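Week two of Vimirel vs Kokier, the handheld grippers. Kokier closes smoother, Vimirel is lighter – my wrist has opinions after 30 grabs.

Camera on the Kokier still drops out if I whip it around. New cable in March, same thing.

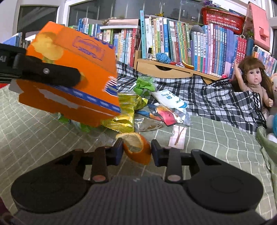
Soft pads are what I care about this round. Stiff boxes are easy with either one, so now it's trash sorting on the green grid cloth. The orange peel between the jaws is my favorite test piece so far, way more fun than foil wrappers.

Going for 20 more tonight – Skamari pads next!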